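Robot vacuum and things on the floor: tips after our accident in May

Before the robot goes out, the floor must be free. We have learned this in the slow way, so I write down how we do it now.

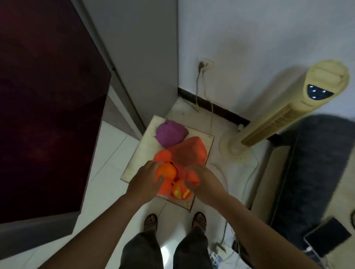

Start with the soft things. Cloths, socks, small balls and stuffed toys are more trouble for a cleaning robot than hard things, for the bumper does not feel them. A chair leg stops the robot. A cloth does not stop it, the robot simply drives on top, and the side brush takes the corner and winds it in. I work with a wooden board that I put down on the tiles, and everything soft from the floor goes on the board first, folded or at least pressed together. When the board is full I lift it with both hands and carry it away in one go. It saves much bending.

Now the story, so that you understand why I am so strict with this.

What went wrong

Our robot is a Plukier, the model with two side brushes. It was bought second hand for 159 euros and it worked every morning without a complaint. In May I set it to start at ten while I was in the garden. On the floor there was a thin scarf and beside it the cable of a standing lamp. I had seen both and I thought, it will go around.

The robot took the scarf in the main roller. The scarf had a fringe, and the fringe caught the lamp cable, and so both were pulled in together. The lamp fell. When I came in, the lamp was lying across the robot, the motor was making a high sound, and there was a smell like a hair dryer that is too old. The app was showing "cleaning". No error, no red light. A machine which is stuck should know that it is stuck, this was my opinion at this moment and I said it quite loud.

Then I made a second mistake. I pulled on the cable. The roller was still under power and it pulled back, and I got a cut on the thumb. The insulation of the cable was scraped open in one place and I had my hand very near to it. Please do not do it like me.

What to do when the robot has pulled something in

First the plug. If a mains cable is in the brush, pull the plug of that cable out of the wall before you touch the robot. If you cannot reach the plug without stepping over the tangle, switch off the fuse for the room.

Then switch off the robot with the real switch. On our Plukier it is under the flap on the side, a small black slider. The big button on top only makes a pause, and after a pause the robot can start again by itself. Look in your manual which one is which, before you need it.

Turn the robot on its back, on a towel. Open the brush cover and take the roller out together with the cloth. Do not try to pull the cloth out while the roller is inside, you only make the knot tighter. Outside of the robot you can turn the roller backward by hand and the cloth comes off by itself, mostly. Fringes and threads I cut with nail scissors along the groove.

Take off the end caps of the roller also. Under the caps there is a bearing, and hair and threads collect there where you do not see it. After our accident I cleaned only the roller and was proud, and two days later it was making the high sound again. It was one thread of the scarf, wound under the cap, hard like a ring.

Let the robot rest one hour before you charge it. If the battery side feels warm after this time, do not charge it at all and bring it to a repair shop. A cable with scraped insulation is finished. No tape.

The repair

I brought the robot to Görtz, the small repair shop behind the station in Skalholm. Helmut Grube opened it on the counter and showed me the current sensor of the brush motor. This is the part that should notice when the roller is blocked. It was covered with a gray felt of dust and one contact had come loose, and therefore the robot believed that everything was in order. He cleaned it, soldered the contact and put in a new belt. He told me also that I should test the blocking protection myself from time to time, and I do it now on the first of each month.

The test is easy. Lay an old, thick bath mat on the floor, the kind with long loops, and let the robot drive onto it while you stand beside with the hand ready. It should stop and give an error after a few seconds. If it goes on and on, switch it off at the slider and do not use it until somebody has looked inside. Do not test with your hand or foot, and not with anything that has a cord.

Cables

This is the part where most people are lazy, and I was too.

Lift what you can lift. A cable that goes down from the outlet and then along the floor should go up behind the furniture, or be fixed at the wall. I use the Festeck clips, the white ones with glue on the back. Clean the wall with alcohol first and press one minute, otherwise they fall in the night. On a baseboard they hold better than on paint.

Power strips belong up from the floor, screwed under a table or put in a box with a lid. The robot can climb on a flat strip and stay there with the wheels in the air. It can also touch the switch of the strip, and then your freezer is off and you learn it in the evening.

Charging cables for telephones are the worst, they are thin and light and the side brush throws them directly in the roller. Pull them out and lay them on the sofa or in a drawer before each run.

Fans and lamps on a round foot: the foot is often flat enough that the robot tries to climb. Put them in the corner with the cable behind, or mark a forbidden zone in the app. Make the zone bigger than you think. Our robot ignores the last hand width of every zone.

Small weights help for cables which cannot be fixed. My neighbor Benedikt Nolte sews little bags from old trouser legs and fills them with 400 grams of sand, and he puts one on each cable where it crosses an open place. I have 4 of them now, and the robot bumps against them and turns. Rice is not good, it gets damp and then come the moths.

Balls and other round things

A ball the size of a fist is pushed through the whole apartment and ends under the bed, no damage. A smaller ball gets under the front edge and lifts the robot, and then the wheels turn empty on the tiles and leave a dark stripe. The stripe goes away with a damp cloth and some baking soda. Things which are glossy and rounded roll off every shelf, so I put them in a fold of cloth when I carry them and then in a bin with a lid.

My order before each run

Soft things on the board and away. Charging cables up. Doors of the wardrobe closed, so that no sleeve or belt hangs out at the bottom. Curtains over the chair. Then I walk once through the room in thick socks and feel with the feet, and what I feel I pick up. Then start.

And I stay at home while it drives. The timer in the app is switched off since May. It is a little less comfortable, but I hear the sound of the motor from the kitchen and I know now which sound is the wrong one.

Addition, 21/08/2023: A reader asks if a net over the roller would help. I tried it with a piece of onion net. The net itself was pulled in after one meter.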